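Grernthorpe Forum > Arms and Cells > Good practice
Thread: Shared bench rules for two-arm cells, draft 2, please pick it apart

violeta_u
Posted 2026-09-26

OK, I finally sat down and rewrote the bench rules for two-arm work, and I'm excited about this version! The old sheet was a page of warnings about e-stops (all still valid, go read them) and then nothing at all about how you lay out the bench or how one arm gives a part to the other, which is where most of our grief comes from. So I've gone after the boring middle part.

I'll post the rules in pieces so people can argue with them one at a time.

1. Containers go down before anything else, and they stay put for the whole session. If a tray has to move, stop the run, move it, and write it in the log. A moved tray makes every taught position near it suspect.

2. Loose wire lives in a tray. Coil it if you can. If you can't, at least don't let it share floor space with the part you're about to pick up.

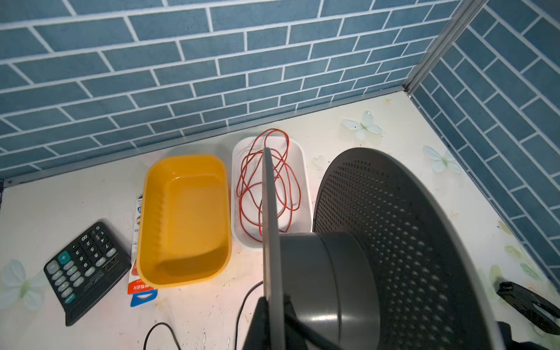 3. Anything that isn't part of the task comes off the surface. Calculators, packaging, pens, your phone. I know, I know. I'm the worst offender in the club and I'm putting it in writing so you can all point at it.

4. First pass of any new motion runs at 185 mm/s or slower, with a hand on the stop. Speed up once the path has been clean.

More tonight, once I've argued with myself about the handover section.

tobyrail
Re: Shared bench rules

Love that somebody wrote number 1 down. I lost most of an evening in December to a tray that had been nudged maybe a finger's width. Everything looked right and every grasp was a bit off.

I'd cut number 3, though. If you want your arms to cope with a messy bench you have to let them see a messy bench. A spotless surface makes for a lovely demo and a policy that falls over at Jasside.

s_goossens
Re: Shared bench rules

Sanne here, from the Jasside bench. Half agree with Toby. Clutter is fine when it's clutter you chose. Put it in the log: "extra items on surface, left side" and off you go. What I don't want is somebody's lunch receipt turning up halfway through a session with no record of whether it was there at the start.

Suggested wording for 3: "Extra items are allowed if they are logged before the first run."

And can we please say something about cables that belong to the arms themselves? The rule about loose wire is good, but a cable lying on the surface under the gripper is just as easy to snag and it isn't going in any tray.

violeta_u
Re: Shared bench rules

Sanne, yes, stealing that wording whole. Toby, does it work for you?

Cables: fair, and I missed it. New rule.

5. Before the first run, move each arm slowly to its lowest working pose and look at every cable that touches the surface. If a cable crosses underneath the fingers, either route it somewhere else or mark that strip as no-go for grasping. Then do the same with a part in the gripper. A wide part covers ground that the fingers never touch, and that's the bit people forget (I forget it).

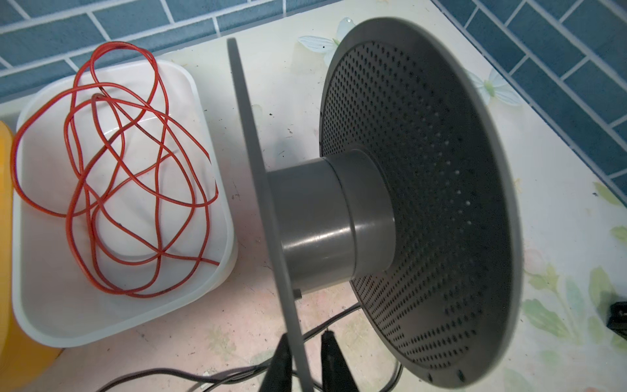
Grernthorpe Robotics Club, Two-Arm Working Group

Sorry, pasted my signature from the draft. Leaving it in, it can go on the final sheet anyway.

Where I'm stuck is whether 5 should say "look at" or "photograph". A photo is a record. A look is a look.

tobyrail
Re: Shared bench rules

Sanne's version of 3 is fine by me, I withdraw my grumble.

Photograph. Every time. It costs you nothing and you already have cameras on the wrists.

pellet_kim
Re: Shared bench rules

New-ish member, so tell me if this is a silly point. Wrist cameras are great for the trays and the part but they're hopeless for seeing where the other arm is. Once you have a big flat thing in the gripper it fills half the view. Shouldn't the record be from the outside camera too?

s_goossens
Re: Shared bench rules

Not silly at all, Kim! We missed exactly that for ages. Both views, please. The outside one tells you about clearance between the arms, the wrist one tells you what the fingers are near. I'd never sign off a handover from a wrist view alone.

violeta_u
Re: Shared bench rules

Going with both views, thank you Kim, you're in the credits.

Right, handovers. Spools make a fantastic practice part, by the way. There's a hub to hold and a flange to bump into, so you find out very fast whether your approach angle is any good. My draft:

6. One arm holds, the other waits open. The holding arm stops completely before the second arm comes into reach. No moving handovers until both operators have signed off the static one.

7. Hold near the hub and leave the receiving arm a clear way in. Decide beforehand which part of the rim is the receiving side, and say it out loud to your partner.

8. The receiving gripper stays fully open until it is in position. No closing on the way in to save a second.

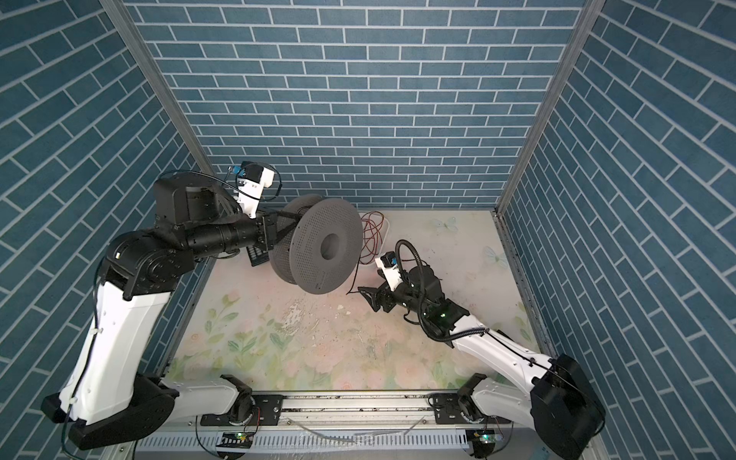
Left arm holding the spool by the hub area, right gripper open near the lower rim.

I want 6 to be strict. We have people joining from single-arm projects and the instinct is to keep both arms busy all the time, and it looks so cool when it works, and then a flange meets a wrist.

tobyrail
Re: Shared bench rules

Disagree with strict. A full stop for every handover makes the recordings twice as long and teaches the arms to dawdle. The Drisitz controller can hold both arms at a crawl with a proper keep-out distance between them. Why not allow slow motion if the keep-out is switched on?

s_goossens
Re: Shared bench rules

Because the keep-out knows about the arms and it doesn't know about the spool. Unless you've told it the held part's size, and I'd like to see a show of hands on who does that.

tobyrail
Re: Shared bench rules

...I do not do that.

pellet_kim
Re: Shared bench rules

Me neither, I didn't know you could! Is it in the settings or do you need the Bakker add-on?

s_goossens
Re: Shared bench rules

Settings, under the tool page. You add the part as an extension of the gripper and give it a radius. Takes roughly 30 seconds once you know where it is. Remember to take it off again after you put the part down, or the arm will refuse perfectly good paths and you'll blame the software.

violeta_u
Re: Shared bench rules

Then here's my compromise. Slow moving handovers are allowed if the keep-out is on AND the held part has been entered AND both operators have seen a clean static one that session. Otherwise full stop.

While I'm at it, the put-down rules, which the old sheet skipped completely.

9. Pick the landing spot before you pick up the part. It should be bare surface, clear of trays and cables, with room for the whole part and not only the bit in the fingers.

10. Watch the far edge of the part when you come in next to a tray. With a wide flange the fingers can be nicely clear while the rim is already over somebody's wire. 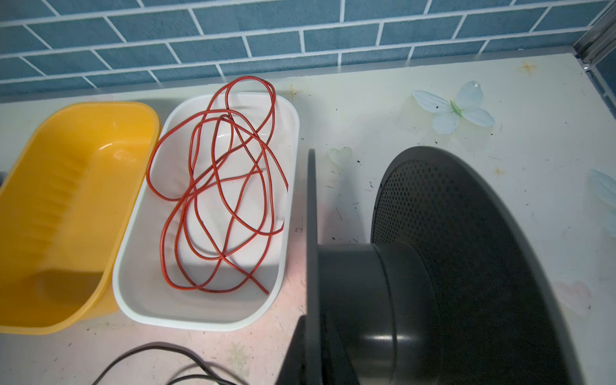
11. After release, back the fingers straight out along the direction they came in. No twisting off sideways.

12. End of session: both arms parked, both views saved, log signed by both operators. If anything on the surface moved and it wasn't meant to, write down what.

tobyrail
Re: Shared bench rules

I can live with the compromise. One edit to 11: "straight out" is wrong if a finger is between two flanges and you came in at a slant. Say "back along the approach path" and leave it there.

On 12, do we need two signatures? Some of us are on the bench solo in the evenings.

s_goossens
Re: Shared bench rules

Solo is fine for single-arm work. For two arms moving I'd want two people, that's been the house rule at Jasside since we got the second arm, and I'd be sorry to see it softened.

violeta_u
Re: Shared bench rules

Toby's edit to 11 is in. Keeping two signatures for any session with a handover; solo sessions can use both arms as long as one stays parked. Kim, would you test the sheet on your next session and tell me which rules you had to read twice? You're the freshest pair of eyes we have.

pellet_kim
Re: Shared bench rules

Yes!! Already read 10 twice, so there's your first one. Maybe "keep the rim off the tray" would do it?

violeta_u
Re: Shared bench rules

Ha, much better. Changed. Draft 3 goes up in this thread once I've fixed the numbering.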